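Search talks Search
Reading time: 5 minutes

Counting the Tips: What Changes When the Arms Come In
Speaker notes, Haruna Ogura. Tuesday, October 30, 2018

Open with the pictures. Don't talk over them. Give people time to look at the table before saying anything about the arms.

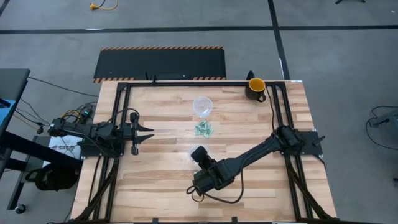
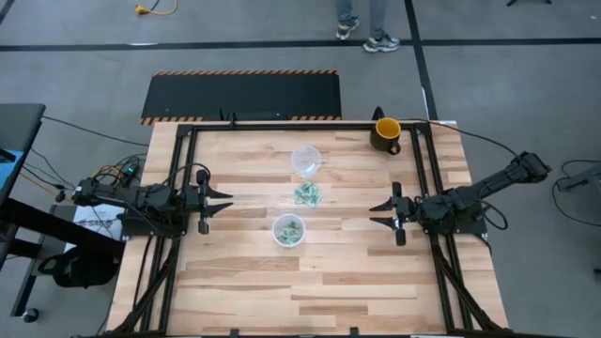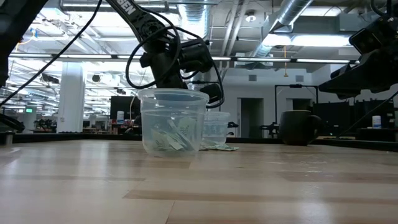 Crumpled paper bills and clear plastic tubs on the two-arm table at Brollard.

Ask the room: who here has ever closed out a tip jar at the end of a shift? Hands up. Good. You already know more about this job than most of the people selling the machine for it.

The job, for those who kept their hands down. Irkirach runs food counters inside other companies' buildings. Every counter has a plastic cup for tips. At close, the cups come back to a room behind the kitchen and somebody empties them, flattens the bills, sorts them and writes a number on a sheet. It's dull work and people sit down to do it. Remember the sitting down, I come back to it.

Brollard wants to sell Irkirach a table with two arms that does the first part, bills out of cup, bills into cup, bills ready for the counter machine. Go back to the second picture if the slides allow. One gripper on each side, the money in the middle. Two fingers each. Crumpled paper is a nasty thing to pick up with two fingers. No two bills are folded the same way and they hang on to each other. I don't say it can't be done. I say I want to see it done at eleven at night with sticky bills.

What the sales deck claims. It says the table will "give time back to staff." My question in the meeting was, which staff, and what time? I got a slide about throughput.

So I went and asked. I had 5 sites and a notebook. I talked to the closers, not the managers. Things I heard more than once:

- The count is the only part of the shift where they're off their feet.
- New people learn who's who in that room.
- If the number is short, they sort it out there and then, between themselves. With a machine number, it becomes a report.

That last one bothers me most. Slow down here. A hand count that comes out wrong gets counted again. Who recounts the machine? Sławomir Sikora from the Brollard side was straight with me about this, and I give him credit. He said the arms don't decide anything about money, they only move paper, and the counting is a separate box made by Steiner. Fine. But the closer at the end of a long night sees one number on one screen, and she's the one signing under it.

(Somebody will bring up theft. Let them. Answer: the total for missing tips across the 5 sites last December was $647. Say the figure, then wait. That's the size of the problem this table is supposed to fix, and I'd like someone to put the price of the table beside it.)

Now the fair part, because I'm not here to throw rocks. Hands get filthy doing this. One woman has bad wrists and would be glad to never flatten another bill. Small jobs like this one can be taken away and not missed, and I've seen it go well. Prakgate moved its bottle returns to a machine and the crew kept their hours, in writing, before the thing was plugged in. Bring that up slowly. In writing, before.

What Irkirach has put in writing so far: nothing. What they've said out loud is that no one loses a job. I believe them. Losing twenty minutes of paid sitting time each night isn't losing a job, so it doesn't show up anywhere.

Three things I'd ask for, and I'd ask now while the table is still at Brollard:

1. The closing time stays paid at its current length.
2. Closers can reject the machine's number and count by hand, with no form to fill in.
3. A closer gets to try the table and say what's wrong with it. To date the people consulted have been two buyers and me.

If there's time, go back to the third picture, the big tub with the bills in it. Ask how long they think it would take them to empty and flatten that by hand. Take a few guesses, write them on the board. Then ask what they'd want to be doing instead, and whether anyone would be paying them to do it.

Questions. Repeat them into the mic, the back row couldn't hear last time.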